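The Table That Gets the Afternoon Sun

I wrote most of this at the kitchen table. 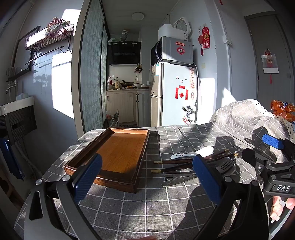 I should say up front that I never meant to become a tablecloth person. My mother was one, and I spent my entire childhood being told to lift my elbows so she could smooth something out, and I promised myself that when I had my own place I would eat off bare wood like a free woman. Then I moved into an apartment on the second floor with a kitchen so narrow you have to close the refrigerator before anyone can get past you, and a table that had already lived a hard life before I met it. So, a tablecloth. Gray, with a white grid. It shows crumbs less than you'd think and it wrinkles more than I'd like, and I've stopped fighting it!

What I really want to talk about is setting the table, which I've become a little obsessed with this fall. I don't mean dinner parties, with the candles and the folded napkins. I mean a regular Wednesday, when there's soup and leftover rice and everybody is tired. My friend Azucena Arellano thinks this is hilarious. She eats standing up at the counter, out of the pot if it's cool enough, and she has told me more than once that a tray is just a dish you have to wash that never had any food on it.

But I love a tray! Mine is wood, rectangular, with a dark brown rim and a shiny orangey base, and I paid 16 dollars for it at a shop called Nivlow that has since turned into a place that fixes phones. I wanted it for carrying things. What I use it for now is deciding things. If a bowl and a cup and one small plate fit on the tray, that's dinner, and I quit adding. Without it I put out the pickles, then the other pickles, then the peanuts, and suddenly there's no room for anyone's arms.

The silverware is where I get strange. We mix everything. Chopsticks and forks and a soup spoon all go out together, and you grab what you feel like. I have dark wooden chopsticks with brass-colored tips that are much too dressy for what I cook, and I use them constantly. Araceli Orozco, who lived downstairs until last spring, gave them to me when she was packing up her kitchen, along with a colander I didn't need and a lecture about not soaking them. (I don't soak them. I did once.) I wipe them right after we eat, dry them with a towel, and lay them flat overnight before they go back in the drawer.

My favorite, though, is the white soup spoon with the little dark flowers on it. I grew up with metal spoons and I didn't get the fuss about ceramic ones until I burned my lip on a very good broth at somebody else's house. A ceramic spoon is deeper and slower. You get noodles and soup and a bit of green onion all in one go, and it doesn't clank against your teeth. I've been hunting for more with a pattern close to mine, and so far I've found one with fish on it, which I bought anyway.

We do keep forks out, too. Wenceslao Cuautle comes by most weeks to eat with us, and he can use chopsticks perfectly well, but he wants a fork for rice and I'm not going to argue with a man who brings dessert.

Now, chair covers. I know. I know! I'd like to blame the set, which came with covers in the same gray grid as the cloth, with white lace along the top edge, and I figured I'd put them on for a day as a joke. They're still on. They slide a little if you sit down too fast, and the lace catches on sweater buttons, and I think they make the whole corner look like somebody's aunt is about to bring out fruit. I've decided I'm fine with being that aunt. I wash them with the tablecloth on cool and hang everything over the shower rod, and I skip ironing completely. A firm tug on all four corners while it's damp gets you most of the way there.

Storage is the part of the kitchen I get asked about the most, mainly because people come in and look up. The microwave is on top of the refrigerator and the rice cooker is on top of the microwave. It's a tower. I had a whole plan involving a rolling cart from Jonov, 255 dollars before delivery, and I even taped its outline on the floor to see how it would feel, and how it felt was that I couldn't open the oven. So up everything went. If you're short, keep a step stool close and take the rice cooker down before you fill it.

The red decorations stay up all year at our house. There's a 福 on the microwave and another one hanging on the wall with a tassel, and more red on the refrigerator doors in with the magnets. Getsemaní Gallegos asked me in October whether I was late taking them down or early putting them up. I told her it's good fortune, why would I put it in a closet? She went home with a magnet.

As for snacks, I gave up on hiding them. There's usually a bag of something crunchy within reach of the table, and the rule is that it gets folded shut when the soup comes out. We're pretty good about the rule on weekdays.

I've got the tray set at an angle right now, because that's how I like it when I come in with my hands full, and the chopsticks are next to it. Tonight is noodles with egg, and I still have to go out for green onions.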